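Inicio | Índice | Capítulos | Glosario | Contacto

Imprimir esta página | Enviar por correo electrónico

Capítulo 7
Los espacios comunes del lugar de trabajo: agua, paredes y accesos

Objetivos del capítulo

Al finalizar el capítulo, el estudiante estará en condiciones de identificar los elementos que integran un área común, proponer la ubicación de un punto de agua y redactar una ficha de mantenimiento conforme al modelo del anexo.

7.1 Presentación

Se denomina área común a toda superficie interior de uso compartido que no está asignada a un puesto determinado. Pertenecen a esta categoría los pasillos, los vestíbulos, las salas de espera y los sectores de descanso. El edificio Sasbridge, que se utilizará como caso de estudio a lo largo de la unidad, dispone de 1.446 metros cuadrados cubiertos, distribuidos en una sola planta, y en él trabajan 100 personas en dos turnos.

El relevamiento inicial del edificio estuvo a cargo de Yamila Pereyra y Tudor Cârstea. Sus planillas registran 19 sectores, de los cuales siete corresponden a áreas comunes. El estudiante encontrará las planillas completas en el anexo B.

7.2 El punto de agua

El suministro de agua para beber puede resolverse mediante conexión a la red o mediante dispensadores con botellón. La segunda solución no exige obra de fontanería y permite trasladar el equipo cuando se modifica la distribución del local. Requiere, en cambio, un lugar para almacenar los botellones y un responsable de su reposición.

Para la ubicación del dispensador se observarán los siguientes criterios:

- El equipo se apoyará contra una pared lisa y lavable.
- No se invadirá el recorrido de apertura de las puertas.
- El piso circundante será antideslizante.
- Se preverá espacio suficiente para el recambio del botellón.

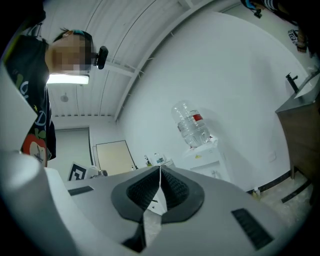 Figura 7.1. Dispensador de agua con botellón invertido, adosado a una pared blanca lisa. Techo de paneles metálicos acanalados.

En locales con cubierta metálica a la vista, como el de la figura 7.1, conviene examinar además la iluminación general y la disposición de los elementos fijados al techo. El plano de techo se dibuja por separado y a la misma escala que la planta.

7.3 La ficha de mantenimiento

Cada dispensador contará con una ficha propia. En ella se anotarán el sector, la fecha de instalación, las limpiezas efectuadas y el nombre de quien las realizó. El modelo Girkotier, adoptado en este manual, reserva la última columna para observaciones. La ficha se archiva junto con la del sector correspondiente.

Anterior | Siguiente | Volver al índice

Comentarios (3)

Despina Pîrvu
¿El anexo B está disponible en formato editable? En la versión impresa las columnas resultan muy estrechas.

Ruxandra Ghiță
En la segunda lista de criterios de mi edición figura también la distancia a los tableros eléctricos. Convendría incorporarla en 7.2.

Mei-kuen Chiang
Utilicé la ficha con mis alumnos el sábado. Agregamos una columna para el número de botellón.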